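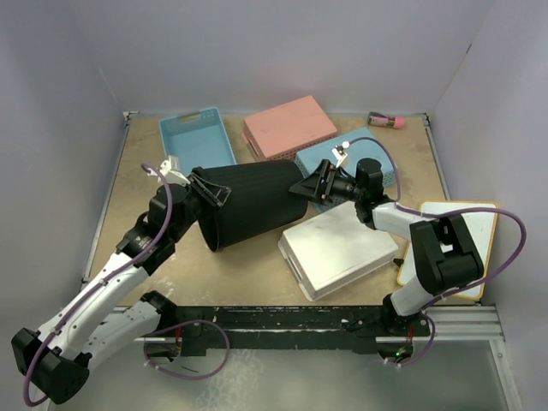
**Subject:** Re: Two-arm cells for mixed returns, is it worth asking yet?
**List:** handling-and-packing
**Date:** July 2023

Replying on-list as two people have asked me the same thing privately.

> We take back household goods at the Jesuvthorpe depot: baskets, lidded boxes, lampshades, trays, the odd noticeboard. Everything arrives in one cage. Someone empties it onto a bench, puts like with like and wipes off what can be wiped. The line handled 2,710 pieces in June. Management has seen a video of two arms folding a towel and would like to know whether we can have a pair of those. I said no. I would like to be able to say why, or to be told I am wrong.
>
> Specifically: (a) can it pick up a thing it has not been set up for, (b) can it do so when the thing is under another thing, (c) what happens at two in the morning when it can't.

On (a), partly. Rigid goods with a rim or an edge are within reach now. A parallel gripper wants two opposed surfaces close together, and a basket wall or the lip of a tray provides them. A large lampshade is harder. It has a thin rim at the wide end, a small ring at the other, and very little in between that should be squeezed. One arm can lift it from the rim but the shade then swings on the fingers and the far end goes wherever it likes. With one arm on the wide rim and the other on the narrow end it stays level, and you can carry it over whatever else is on the bench. The price is that both arms are committed, and they have to move as a pair. If one lags, the shade is the part that gives.

We ran 665 pick-and-place attempts through the Starnix cell on goods of your sort. 51 ended in a stop that needed a person. The remainder includes regrasps, which I have not separated out and which cost time. Most of the stops were one of these:

- the finger landed on top of a basket wall and pushed the basket away
- a lid came up and the box stayed behind
- a flat board lay against the table with no edge to get a finger under
- the two arms wanted the same space and the planner gave up

The board is the one I would worry about. A person slides it to the edge of the bench and takes hold there. We scripted the same move and it works on a clear bench, which yours will not be.

On (b), poor. The planner will move an obstruction if it recognises it as one. A basket nested halfway under a box gets treated as a single odd-shaped item. Danzer, the planning package we use, has a setting for this and I have found it makes things slower without making them better. Others may have had more luck.

On (c), it stops and waits. Ours resumes cleanly after the item is taken away by hand. It does not resume cleanly if the item is put back somewhere else, so tell the night shift.

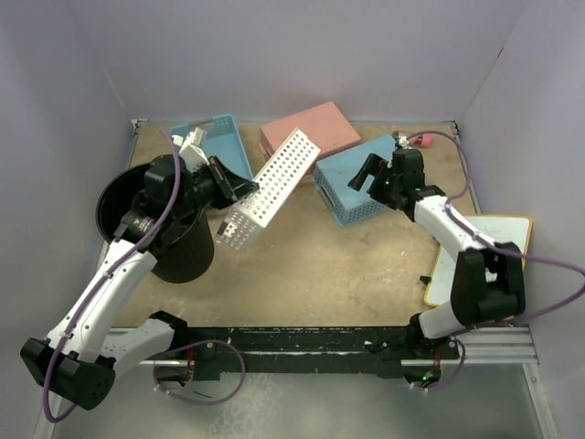

**Harriet Selwood**
*Handling engineer, Clernorthorpe test bench*

A few further points on trays and layout.

Perforated metal trays grip well. The difficulty is the angle. Held by one arm the tray can hang diagonally with its lower end well below the fingers, so the clearance you need over the neighbouring goods is set by the length of the tray and has little to do with its thickness. Either leave a gap on the bench or regrasp nearer the middle. The second arm is no help if it is already waiting over a basket with its jaw open.

Cable runs: leave slack at the wrist and check it at full reach on both sides. A loop that looks generous with the arm folded can be tight at the back corner. We replaced one before I started writing this down.

Tall items go to the side. Anything high in the middle takes room from both arms.

For your management, I would put it this way. Unloading a mixed cage onto the bench: no. Sorting single rigid items already spread out, with somebody within call: yes, slowly. Wiping: I have no data. If you can spare 20 mixed pieces, including at least one board and something soft, send them over and I will run them with the present settings and post the log here, stops included.

Does anyone on the list have suction fingers working on ribbed or perforated surfaces? I assume not, but would like to hear.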